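Ticket: Roster sync writing withdrawn players back to active list
Product: Osetti Team Manager, hosted
Club: Plarncombe Football Club
Logged by: Carla Haddadin, registrations
Priority: Medium, raised to High
Status: Closed, workaround in place

Initial report

Players moved to the long-term injured list in Osetti are reappearing as active after the overnight sync with the league portal. First seen in August after the under-16 and reserve squads were loaded. The change is saved correctly in the evening. The team sheet exported the next morning shows the player as available, with the old jumper number restored.

Affected records so far: 13. All are players who transferred in from another club. Players registered with us from juniors are not affected.

Steps to reproduce:
1. Open the player record and set status to Injured - Long Term.
2. Save. Confirm the status shows on the squad page.
3. Leave until after the 3:00 am sync.
4. Open the squad page. Status is Active and the jumper number field has been overwritten.

No error is displayed. The sync log reports success.

Support response 1

Thanks for the report. Please confirm the following:
- Which import template was used for the transferred players.
- Whether the Hollura connector is on the current release.
- Whether any other user has edit rights to the squad page.

Please also export the sync log for the last failed run and attach it as a CSV. The log viewer truncates at 3000 lines, so use the export button and do not copy from the screen.

Reply from club

Template was the league's transfer template, unmodified. Connector is on the current release according to the settings page. Two users have edit rights, myself and the reserves team manager. The reserves manager had no sessions overnight. Log attached.

I also cleared the browser cache and tried a second computer. Same result on both. The club rooms connection dropped once during the export, so I repeated it and attached the second file only.

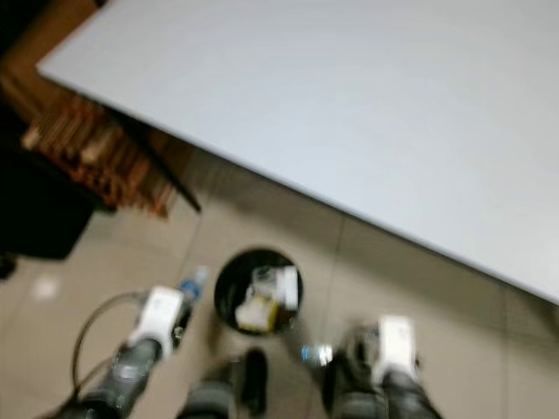
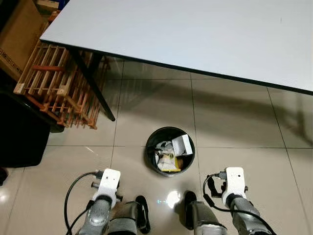
The sync was run by hand at 6:40 pm with both edit accounts signed out, and the status reverted within one minute. That rules out a scheduling conflict on our side. I ran it from the laptop in the club rooms, at the big pale table with the dark legs, on the wired connection. I then repeated it from home over wireless and the record reverted again. The jumper number went back to 92 in both cases, which is the number the player held at his previous club. He has never been issued that number here.

Support response 2

The jumper number is useful. It indicates the connector is reading the player's previous club record and treating it as the master copy.

We have checked the attached log. For each affected player there are two league IDs, one from the previous club and one created at transfer. The Hollura connector matches on surname and date of birth when it finds two IDs, then takes the older record. The older record has no injury status, so the field is filled with the default value, Active.

Please do the following on one affected record only:
1. Go to Player - Identifiers.
2. Copy the newer league ID to the Primary ID field.
3. Tick Lock Primary ID.
4. Save and run a manual sync.
5. Report the status and jumper number after the sync.

Do not delete the older ID. Deleting it removes the player's games history and tribunal record, and these can only be restored by the league.

Reply from club

Done on one record. Status held at Injured - Long Term after a manual sync and after the overnight run. Jumper number held as well.

Applied the same change to the remaining records. All held except one, a player whose surname is entered as Blöndal here and Blondal at the previous club. For that record the lock box is greyed out and can't be ticked.

Raising priority. The reserves team sheet is due to the league by 6 pm the night before the match, and an injured player listed as available is a fine.

Support response 3

The greyed-out box is a separate fault. The lock is unavailable when the surname differs between the two IDs, and the connector counts an accented character as a difference. Reported to development.

Workaround: edit the surname on the Osetti record to match the older record exactly, save, lock the Primary ID, save again, then restore the correct spelling. The lock remains in place after the spelling is changed back.

Reply from club

Workaround applied. Lock held. Surname restored and the printed team sheet shows the correct spelling. Overnight sync ran clean on both squads.

One item outstanding. The injury review date was blanked on the records that reverted, and I have re-entered those dates from the physio's paper forms. Please confirm whether the review date is also overwritten by the connector, or only cleared when the status changes.

Support response 4

Only cleared when the status changes. With the Primary ID locked, the review date will be kept.

Closing this ticket. The surname matching fault remains open with development and will be listed in the connector release notes when fixed. Any new transfer players should have the Primary ID locked before their first overnight sync.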